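Is Stulby's window closing or did it close last year?

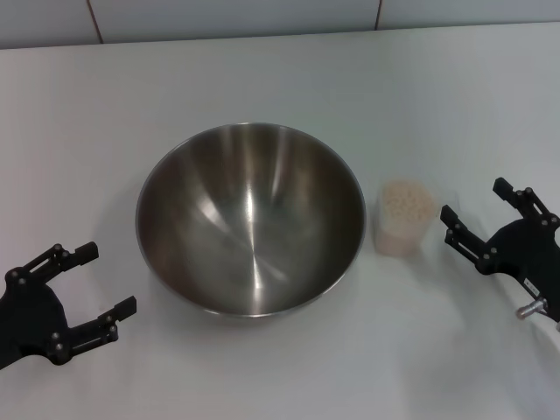
keeperpads — 8:14 pm
ok so second year in a row out at the semifinal. same back line, same coach, same way of losing (set piece, far post, everybody watching). I think the club has one more real run with this group and then its over. Half the starters are out of contract in June. Do you keep them together or sell now while there's still a market?

My vote is keep. Add a left back and go again.

row_eleven — 8:21 pm
Sell. Should have sold after the first semi. We were the better team in that one and still lost, that was the shot. This year we never looked close to them.

keeperpads — 8:23 pm
never looked close? We hit the post at 0-0. Goes in and we're talking about hotel rooms for the final right now

row_eleven — 8:26 pm
One post in 90 minutes. Dilis had us pinned for the whole second half. Go watch it again, I'm not going to.

dropball77 — 8:40 pm
Not a Stulby fan, Vedari supporter here so take it for what its worth. From outside you guys look fine in midfield and scared everywhere else. The fullbacks stopped going forward once you scored in the quarterfinal and never started again. Don't know if that's the coach or the legs.

northgate_nan — 8:47 pm
It's the coach. He's done it every spring. Press like mad until March, then sit. I was yelling it from the stand, people were turning around lol

keeperpads — 8:52 pm
The coach took a team that finished 15 in the table and got them to 2 semis. Not firing him over fullbacks

northgate_nan — 8:55 pm
Didn't say fire him. Said its his fault. Different thing

halfspace — 9:10 pm
Long one, sorry, on my phone.

Money first. The club doesn't have any. Crowds are up, almost 3000 for the home leg and it was loud, but that's one night. Regular league games are way below that. So "keep everybody and add a left back" isn't a plan. Keeping everybody means raises. Raises means no left back.

Second, the far post thing. We gave up 11 goals from corners and free kicks in the league. Same zone setup all year. Short guy on the back post all year. New players don't fix that, somebody has to change the drill.

Third, I'd sell the striker. There, I said it.

row_eleven — 9:12 pm
finally somebody gets it

keeperpads — 9:15 pm
Sell the striker?? who scores then

halfspace — 9:19 pm
The kid from the Mirzaei academy. Came on for the last bit of the semi and did more than the starter. Quick, shoots early, doesnt argue with the ref.

keeperpads — 9:22 pm
Against a team already winning and sitting deep. He's had a handful of sub apperances. You can't bet a season on that

dropball77 — 9:30 pm
We played him in a reserve game when he was still at Mirzaei. He's good. He was also invisible for an hour until their right winger woke up. Wouldn't start him every week yet, he needs somebody next to him.

northgate_nan — 9:34 pm
so play two up front. we used to. it was fun

halfspace — 9:41 pm
Two up front and you lose a midfielder, and midfield is the only part of the team that works. dropball just said so.

northgate_nan — 9:43 pm
It was still fun

row_eleven — 9:58 pm
Back to the question. Window closed last year. This spring was the same team a step slower. Dilis rebuilt after they lost their semi, sold their two best players, everyone laughed, now they're in a final. Thats how a small club does it.

keeperpads — 10:05 pm
Dilis also got lucky with a keeper on a free. You cant plan on that. Plenty of clubs sell their two best and just go down.

And I don't buy the step slower thing. We had three guys playing hurt by April. Give them a summer off.

halfspace — 10:11 pm
ok I'll give you the injuries. Still think the corners were there in October when everyone was fit

dropball77 — 10:16 pm
They were, we scored two of them. Thanks for those

keeperpads — 10:20 pm
lol fair. Ok middle ground, keep the spine, let the right back go, new set piece coach. Striker stays unless the offer is silly.

row_eleven — 10:22 pm
Define silly

keeperpads — 10:24 pm
more than we'd ever get, so he stays

northgate_nan — 10:31 pm
anyone know when renewals open? site still shows last seasons prices

halfspace — 10:37 pm
June I think. They emailed in June last time, check your spam folder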